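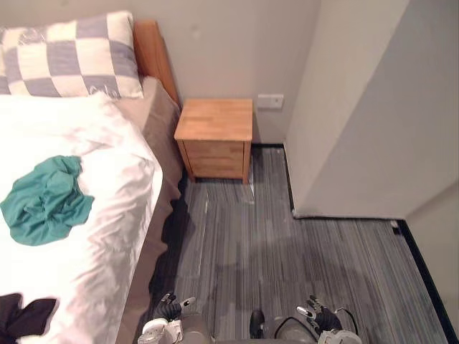

Teaching a pair of hands to tidy a bedroom, part four: fingertips, sleeves and the first slow reach

If you have followed along from the first part you should by now have two arms that move when you ask them to and stay still when you don't, and I hope you have had a cup of tea to celebrate, as I certainly did. We are going to leave the bench and move into a bedroom. I like a bedroom for early practice, partly for the soft landings and partly because a heap of cloth on a duvet is a very forgiving thing to be clumsy with.

What you will need

The two arms, with the hands already fitted (part three)
The Hultel controller board, or whichever one you settled on
Soft fingertip pads, one for each finger and a few spares
A length of stretchy dark fabric for the sleeves
Small cable ties, a hex key set and a pencil
A couple of cloths you don't mind crumpling

Clearing the floor

Start with the floor, long before you switch anything on. Move shoes, chargers and the dog's blanket well out of reach, and walk round the whole area once yourself. Carpet is kind to a dropped hand but it does grip the wheels, so if your base drifts to one side when you drive it forwards, try it along the pile and then across it before you go digging in the settings. I lost an entire evening in July to a fault that was nothing more than the pile of the carpet.

Leave yourself somewhere to stand with the stop button. I keep mine on a lanyard, and I do mean round my neck, having once put it down on a windowsill and then needed it rather badly.

Fitting the pads

Slide each pad on by hand, with the power off, and press until it seats. If one feels loose, a single turn of thin tape underneath will usually cure it. Go easy, though – too much tape and the pad sits proud, and then the finger closes early and you will spend a long time wondering why your grip is lopsided.

Next, bend each finger gently through its whole range. You are feeling for any spot where it catches at the joint. A finger that catches now will only catch worse under load, so back the pin off a touch, try again, and don't move on until they all feel alike. My friend Lợi Nghiêm does this with his eyes shut and swears he notices more that way. I have tried it and I think he may be right.

Making the sleeves

Cut the fabric long. It rides up every time the elbow bends, and a sleeve that looked generous on the bench will be halfway up the forearm after ten minutes of reaching.
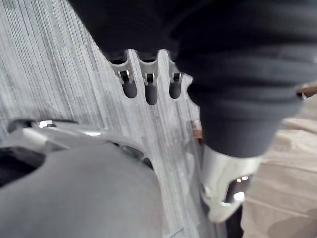
Pull the sleeve down over the back of the hand and let the fingers come out beneath the lower edge, then work the wrist round in both directions and watch what the cloth does. You want it to bunch softly without ever creeping in between moving parts. If it does creep, tack it at two points with a few loose stitches, well away from any fastener you will need to get at later. (I sewed mine neatly over a bolt the first time and had to unpick the lot, so learn from me!)

Any cable on the outside of the arm needs enough slack to make a gentle loop when the arm is fully stretched. Tie it lightly, leaving the tie just loose enough to slide a pencil through.

The first slow reach

Now power up, and set the speed limit to 14 on the Saavedra panel. It will feel absurdly slow, and that is just what we're after. Bring both hands up until they hover clear of the floor, and hold them there while you listen. A steady hum is fine. A tick or a chatter means you should lower them, switch off and look over the joints again.

When you are happy, drive up to the bed and send one hand out over the duvet towards a crumpled cloth. Stop well above it, then come down a little at a time. Try the pinch with two fingers before you bring in the rest – it is much easier to see which one is misbehaving. Lift the cloth just a hand's width, hold it for a slow count of five, and set it down again. Do the same with the other hand.

Please resist folding anything yet. I know how tempting it is, but the Lelanik log only becomes useful once it has a decent pile of plain lifts in it. I had over 3,000 lines before I could see that my left hand always closed a fraction late.

Save the log before you switch off, and make a note of which pads you used. In the next part we will go through those numbers together and put the timing right.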